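Handout 4: Setting Up a Shared Workroom
Jovita Ibarra, Interiors Short Course

Okay, so last time we did storage, and I promised we'd get to the part I really love, which is what happens when a bunch of people have to work in one room without driving each other up the wall! Get your floor plan from the Ledesma exercise out, because you'll be scribbling on it.

Start with the floor. I know everyone wants to start with the desks (desks are fun, you get to shop for them), but people walk and roll across the floor all day long and it decides most of the rest. Light tile is a favorite of mine for a workroom. You can spot a dropped screw from across the room, and it bounces the light around nicely. The downside is noise, so budget for soft casters.

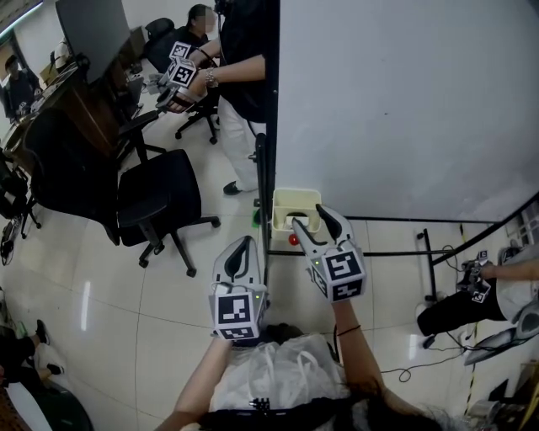
Next, seating. An office chair on a five-spoke base takes up more room than you think, and it never stays where you drew it. On your plan, draw each chair pulled out and turned sideways, with somebody in it. If the walkway is gone, you've got one desk too many. In the Starnia plan we had 10 seats on paper and ended up with 9, and I still say the room was better for it.

Please also think about people who work sitting low, or who need things within arm's reach in front of them. A shallow open tray with a divider does more for them than a drawer unit ever will. You can see into it and you can grab it with one hand.

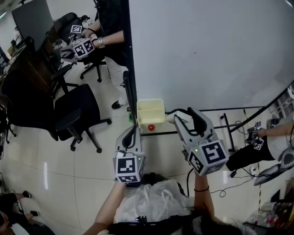

Now, panels! A big white board on a stand is my answer to nearly everything. It splits the room and gives you somewhere to write, and when you change your mind you haven't knocked down a wall. Check three things before you buy one: how far the feet stick out, whether the bottom bar catches toes, and what the back looks like from the next desk over. The Farnero people forgot the feet and had to redo a whole row.

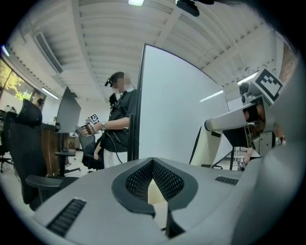
Figure 3. White panel standing between two work areas, with black mesh-back chairs and a wooden desk on the far side.

Back to your plan for a minute. Mark the windows and then mark the monitors. You want screens side-on to the glass if you can manage it, and if there are trees outside, lucky you, leave that view open and don't park a panel in front of it.
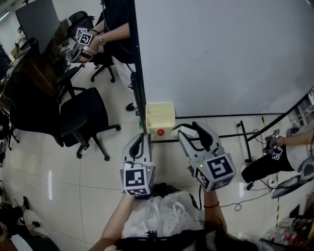 Cables are where good plans go to die, so give them their own color on the drawing. Anything that crosses a walkway gets moved or covered, and spare length gets coiled and tied up off the floor.

For next time: redraw your room with one movable panel, one shared tray per work spot, and every chair pulled out. Use the Dotdale template, and write me a paragraph (300 words, tops) on what you had to give up. Bring a pencil copy too, I like to draw on them.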